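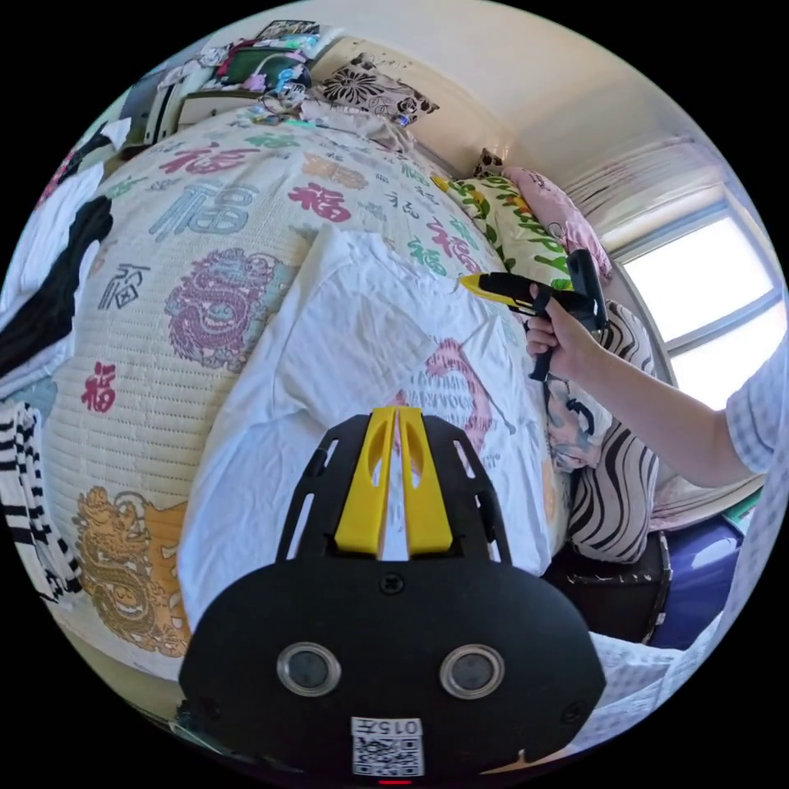 Pour Anong Thongdee, le drap-housse est une erreur de civilisation. Elle me l'a annoncé au téléphone avant même que j'aie posé ma première question, et j'ai dû la faire répéter, le stylo en l'air. Une erreur de civilisation ! Elle dort depuis toujours dans un drap plat, coincé sous le matelas à chaque coin, et elle refait les plis le matin en quatre gestes, m'assure-t-elle, avant le café.

Moi, je suis du camp d'en face. Ou plutôt je l'étais, jusqu'à cet été où j'ai hérité de l'armoire de ma grand-tante. L'armoire, personne n'en voulait (2 m 10 de haut, essayez donc de lui faire passer un palier), mais ce qu'il y avait dedans, c'était autre chose : des draps de lin, des draps de métis, des taies brodées, et des torchons empilés avec une rigueur qui m'a fait honte. Le tout sentait le savon et un peu la souris.

Le métis, pour ceux qui comme moi confondaient tout, c'est une chaîne de coton et une trame de lin. Plus souple que le lin pur, moins froid quand on s'y glisse, et d'une solidité à toute épreuve. Ceux de ma grand-tante avaient une couture au milieu, en plein sous le dos, et j'ai d'abord cru à une réparation. Pas du tout ! Les métiers étroits ne permettaient pas de tisser la largeur d'un lit, alors on assemblait deux lés. Et quand le centre s'usait, on décousait, on retournait, on recousait les bords extérieurs ensemble, et c'était reparti pour des années. J'ai essayé sur un drap qu'on voyait au travers. J'y ai passé deux soirées et une bonne partie de ma patience, mais il tient.

C'est Fongchan Klinhom qui m'a appris à les laver. Elle a une petite boutique de linge ancien, Althorpe, où je suis entrée pour dix minutes et dont je suis sortie à la fermeture. Premier conseil : faire tremper à l'eau froide, une nuit entière, avant toute chose. L'apprêt se détend, la poussière des plis s'en va. Ensuite, lavage à 60 pour le blanc, très peu de lessive, pas d'adoucissant (là-dessus elle est féroce), et un tambour à moitié vide. Pour les traces jaunes le long des pliures, percarbonate et de la patience. Elle se méfie de la javel, qui fatigue les fibres, et encore plus des gens qui repassent un lin sec. Il faut le prendre humide, juste avant qu'il ne soit prêt à ranger.

Ah, le repassage. J'ai tenu un mois. Un drap de lin de deux personnes, au fer, dans un appartement où la table à repasser touche les deux murs, c'est du sport, et je n'ai pas peur de dire que j'ai perdu. Depuis, je l'étends bien tiré, je le plie à deux quand il y a quelqu'un pour tenir l'autre bout, et je laisse le reste au poids du sommeil. Mon lit est froissé. J'aime beaucoup mon lit froissé, merci.

Decha Wiriya, que j'ai rencontré chez Fongchan et qui achète des draps uniquement pour en faire des rideaux, m'a montré comment reconnaître un fil de lin : on regarde à contre-jour et on cherche les petites irrégularités, ces épaisseurs qui vont et viennent. Un coton est bien plus sage. Il m'a aussi appris à lire les monogrammes. Les deux lettres brodées au point de croix rouge réunissaient souvent les noms des deux familles, et un petit chiffre à côté pouvait servir à faire tourner les piles. J'ai vérifié les miens : le 3 est complètement usé, le 10 n'a visiblement jamais quitté son étagère.

Côté prix, ça va de pas grand-chose à franchement déraisonnable. En brocante, les draps simples partent encore pour le prix d'un déjeuner, alors qu'une paire brodée, avec échelle de jours et taies assorties, peut grimper à 100 euros sans que le vendeur cille. Regardez les coins, les ourlets, et surtout dépliez tout, même si on vous fait les gros yeux. Les trous adorent se cacher au milieu de la pile.

J'ai rappelé Anong en septembre pour lui dire que je m'étais mise au drap plat. Elle a voulu savoir comment je faisais mes coins. J'ai décrit. Il y a eu un silence, puis elle m'a dicté la marche à suivre, lentement, en commençant par le pied du lit : on rentre le bas, on soulève le côté à deux mains de l'angle, on pose le triangle sur le matelas, on glisse ce qui pend, on rabat. Je l'ai notée au dos d'une enveloppe et je l'ai scotchée dans l'armoire.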